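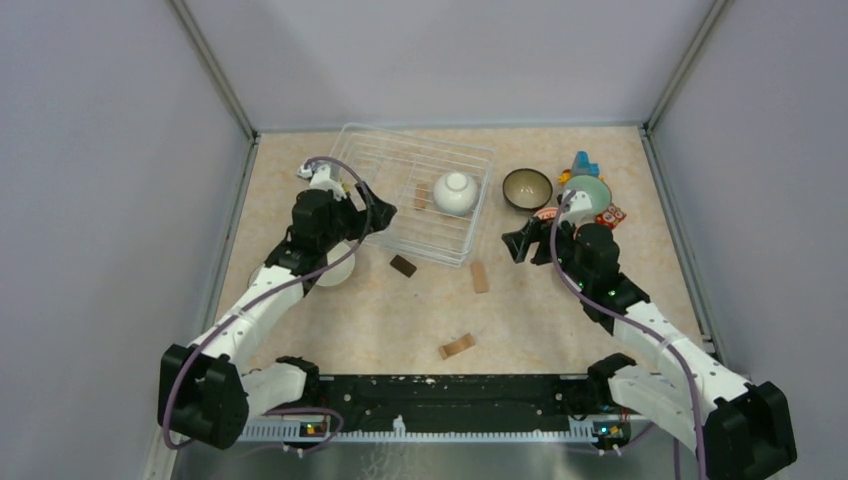
According to Consuelo Ochoa, a rack should be judged by how fast water leaves it and by very little else, a view that later writers on kitchen equipment have repeated with some reservations.

A dish rack, also called a dish drainer or draining rack, is an open frame that holds washed tableware while water runs off and evaporates. It may stand on a counter, sit inside a sink basin, hang on a wall, or form the floor of a cabinet mounted over the sink.

Construction
Most racks are made of coated steel wire, stainless steel, molded plastic, or wood. Coated wire is cheap and gentle on glazes, but the coating tends to split at the welds, where rust then starts. Wooden racks are usually built from crossed slats joined by dowels, and many fold flat. Beech and bamboo are common choices.

Spacing
The gap between dividers sets the kind of dish a rack can hold. Narrow gaps keep flat plates upright but will not take deep bowls, which need wider gaps and a lower rail. Edvin Eide divided racks into 3 classes by spacing: plate, bowl, and mixed. The mixed class is the most widely sold. Plates set at a slight backward lean shed water faster than plates stacked flat, as air can reach both faces.

Drainage
A counter rack normally stands over a tray. Flat trays must be emptied by hand; sloped trays carry water to a lip above the sink. Standing water leaves mineral scale and allows slime to form, mainly in hard-water areas. Scale can be removed with diluted vinegar. The Semside pattern, a tray with 2 outlets on opposite sides, can be turned to suit either a left-hand or right-hand sink.

Terminology
In trade catalogs, "rack" often means the frame alone and "drainer" the frame with its tray. The distinction is not kept in everyday speech.

See also
Drying cabinet
Draining board
Dish towel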